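Subject: Re: [latenight-clips] Favorite talk show bits of the year?
Date: Dec 30, 2023

On the list, somebody wrote:

> Okay folks, year's almost over. What was the best comedy interview
> you watched? I don't mean the big network shows, we all saw those.
> I mean the odd little web series where the host is rude and the guest
> plays along. I've got two weeks of couch time ahead of me and I need
> a list. Bonus points if it's under ten minutes.

Oh, I've been waiting for this one! My vote goes to The Lamier Half Hour, which has never once been half an hour long (most of them run six or seven minutes, so there are your bonus points). The host sits behind a desk that's way too low for him and reads every question off a card like he's never seen it before. I started it in August when I was home with a bad back and got through 40 episodes in a week, which did the back no good at all.

Start with the one where the guest is a weatherman who won't talk about weather. He's there to plug a cookbook and the host keeps asking about hail. That's the whole bit, and I had to stop it twice to breathe.
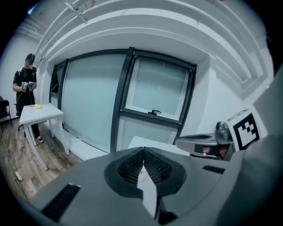

The other thing I love is that they leave the dead air in. So many of these shows cut on every line now, bang bang bang, and you never get to watch a guest sit there trying not to crack. Lamier will hold on a face for what feels like a month. The weatherman lasts pretty well until the host says "and is that a wet recipe" – and then he's gone, head on the desk.

If you want something meaner there's Zokby Asks, 110 episodes and counting. I'm pickier about that one. The early stuff is great, but somewhere along the way they got a studio audience and the host started waiting for laughs. I'd skip anything with the blue curtain. The old ones in the stairwell are still the best insults I've heard on a web show, and the sound is awful, and I don't care.
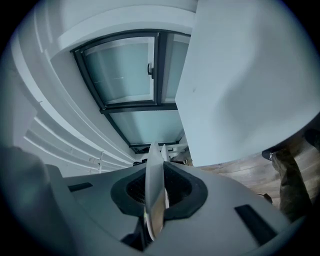

Şimşekoğlu wrote to me off-list to say I'm dead wrong on the blue curtain years, that the audience gave the host somebody to lose to, and that the episode with the two magicians beats anything from the stairwell. Fine, I'll watch the magicians again. I remember it being all card jokes, but I may have been asleep.

Anyway, for the couch, in this order:

1. Lamier, the weatherman. Then the follow-up where he comes back with a lawyer.

2. Zokby Asks, any stairwell episode. The one with the opera singer if you can find it.
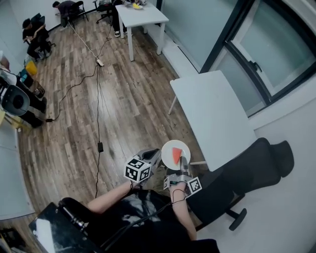 3. The Hirness Christmas special, which only had 421 views last time I looked and deserves a whole lot more. It's a fake telethon and the phone never rings. Stick with it through the song.

If anyone has the Hirness pilot saved somewhere, please send me a link. The one in the list archive is dead.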